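Moving the planner off the control thread
7 min read

I spent most of December on one bug, and the fix was smaller than the write-up. I'm putting it down here because I searched for the same symptoms and found very little.

Some background for people who haven't read the earlier posts. Grirkar is the control stack I maintain for a pair of arms that work at a kitchen sink. It takes joint targets, checks them, smooths them, and sends them to the motors. Ododow is the planner that sits on top. It looks at the current joint state and the list of keep-out boxes and returns a short path for both arms. Until last month both ran in the same process, which was my decision and a bad one.

The symptom was a hitch. An arm would move toward the sink, stop dead for a moment, then continue. It didn't happen on every run, and it never happened with one arm. With two arms it showed up mostly when the grippers were close together over the near edge of the basin. I first blamed the motors, then the bus, and replaced a cable that was fine.

The logs didn't help much at first. I was writing one line per command sent, with the time taken from the logger and not from the control loop. The logger had its own queue. When the loop stalled, the queue drained, and the timestamps came out looking almost even. So step one was to stamp each command inside the loop, before it goes anywhere, and carry that number through to the log. I should have done this from the beginning. Once I had it, the stall was easy to see. The loop is supposed to tick every 20 ms, and there were gaps of seven or eight ticks in a row.

The cause was collision checking. Ododow checks each arm against the keep-out boxes, and then the arms against each other. The first part is cheap. The second part compares every link on the left with every link on the right, and it only does the full comparison when the rough bounding boxes overlap. When the arms are apart, the full check is skipped. When both grippers are reaching into the same sink, it runs for every sample along the path. I had 40 samples per path, and the planner was holding the lock on the joint state the whole time. The control loop wanted that same lock so it could write the latest readings. It waited.

I made three changes.

The planner is now a separate process. It gets a copy of the joint state at the start of a request and never touches the live one. That means it may plan from a state that is slightly old, so Grirkar compares the first point of the returned path with where the arm is now. If any joint is off by more than the tolerance, the path is thrown out and a new one is requested. In practice this is rare, but I log it with its own code so I can tell it apart from a real planning failure.

The control loop no longer waits for anything. If there's no new target when a tick comes, it keeps going along the last accepted path, and if that path has run out, it slows down to a hold. The slow-down uses the same limits as normal motion. My first version commanded the current position right away, and that was its own kind of hitch.

The samples along the path are now uneven. There are more of them near the basin and fewer in the open space above the counter. That brought it down from 40 to 18 for a typical reach, and the spacing near the sink edge is the same as it was before. I spent an evening worrying about the gap between samples in the open area, then raised the padding on the links a little and left it alone.

The perception side got a smaller fix. The node that finds the sink edge had been publishing a fresh estimate with each camera image, and each one shifted the keep-out boxes slightly, which made the planner start over. Clear plastic is hard on it. Bubble wrap over the lip puts bright folds right where the edge detector is looking, and the estimate would jump between the fold and the tile border. Now the estimate is filtered, and the boxes only move when the change is bigger than a set threshold.
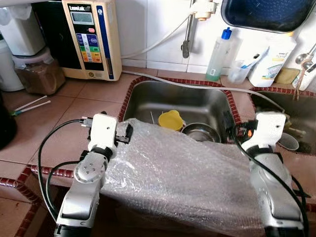 Both grippers at the near side of the sink, bubble wrap over the front lip.

I use this setup as the standard check now. The steel bowl and the yellow plastic piece in the basin give the segmenter two very different surfaces, and with the wrap over the edge I get the worst case for the edge finder at the same time. I ran it 20 times with the old build and got the hitch in seven of them. With the new build I ran it 20 times and didn't get it. The longest gap between ticks was a bit over one period, and I can live with that.

Rhodri Kneath read a draft of the process split and asked why I didn't just shorten the time the lock was held. I did try. It cut the stalls down but left some, and those were harder to catch. He also pointed out that my replan code had no limit on retries. It has one now, and when it's reached the arms go to a hold and the tool prints the last path it rejected.

Still open: the replay viewer reads the old log format and shows the new timestamps in the wrong column. The config file for the uneven sampling is by hand and I'd like to generate it from the keep-out boxes. I also haven't tested the slow-down with a heavy object in the gripper. The viewer comes first, as I use it every day.

Contact | © Grendalley Notes | Back to top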